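# Wood grain

Wood grain is the name most of us give to the lines, loops and flecks you see on a piece of timber once it's been cut. I've been writing entries for this little wiki on and off for years, and this is the one I've rewritten most, partly as the word "grain" means at least four things depending on who you're talking to. A joiner will use it for the direction the fibres run. A furniture seller means the pattern. A turner might mean how coarse or fine the surface feels. I'll try to keep them apart, though I slip up in conversation all the time!

## Where the lines come from

A tree in a place with proper seasons puts on a layer of new wood each year, just under the bark. The spring part grows fast and tends to be paler and more open. The summer part grows slowly and is usually darker and denser. Put the two together and you've got one ring. When you saw across the trunk you see circles, and when you saw along it you see those same layers as stripes or curves.

Trees from the tropics often don't have clear rings, as there's no winter to stop them growing. Some of them still have lovely patterns, but these come from other things: colour changes, fibres that lean one way and then the other, or oils and minerals in the wood.

## Cuts and patterns

The same log can give you boards that look like strangers to each other. Plain-sawn boards (flat-sawn, if you learned your woodwork from American books like I did) are sliced straight through the log. The blade meets the rings at a shallow angle, so you get wide, wandering lines and, near the middle of the board, a stack of pointed arches or long ovals. People call this cathedral grain.

Quarter-sawn boards are cut so the rings stand more or less upright through the thickness. The face shows straight, close lines, and in oak you also get pale, shiny flakes called ray fleck. It costs more and wastes more of the log, but it stays flatter.

Rift-sawn sits between the two and has very straight lines with hardly any fleck. I find it a bit plain, but Siham Mansour, who taught the evening class where I first picked up a plane, wouldn't use anything else for table legs, and her legs did look the same from every side.

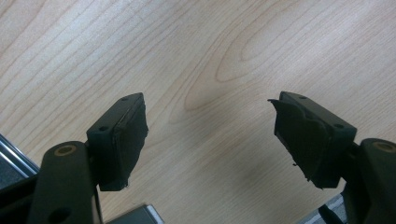

*Nested ovals and long wavy lines on a pale wooden tabletop.*

Veneer has its own versions of all this. A slicer takes thin sheets off a half log and gives you something close to plain-sawn. A rotary lathe peels the log like an apple, and the pattern comes out broad and swirly. Sheets that come off one after another are nearly twins, and that's how you get book-matching, where every second sheet is flipped over so the two halves mirror each other.

## Figure

Figure is the fancy stuff on top of the ordinary pattern. A few kinds I've come across:

- **Curl**, also called fiddleback: ripples running across the board, much loved by violin makers.
- **Bird's eye**: tiny round dimples, mostly in maple. There are several theories about the cause and I don't trust any of them.
- **Burr** (burl in America): a knotty mass from a lump on the trunk, gorgeous and a pig to plane.
- **Crotch**: a feathery plume from the spot where the trunk forks.

## Working with it

Plane with the grain and the shavings come off sweetly. Plane against it and you lift little chips, known as tear-out. The lines on the edge of the board usually tell you which way the fibres rise, so look there before you start. Normand Lapointe's old workshop booklet, *Notes from Melnyk*, compares it to stroking a cat, and I've never found a better way of putting it.

Boards also move across the grain far more than along it. I once glued up a shelf 900 mm long and 462 mm deep for the Trinberg reading room and fixed it tight at the front and back. It split the first winter! Slotted screw holes would have saved it.

## Printed grain

Plenty of wood pattern isn't wood at all. Printed paper under a hard clear coat has been used on furniture for decades, and painters were faking oak with combs and brushes long before that. If you're not sure what you've got, hunt for repeats, then check whether the lines carry on round the edge. I'm fond of good hand-painted graining myself, and I'd like to give it its own page.

## See also

- Annual rings
- Book-matching
- Medullary rays
- Tear-out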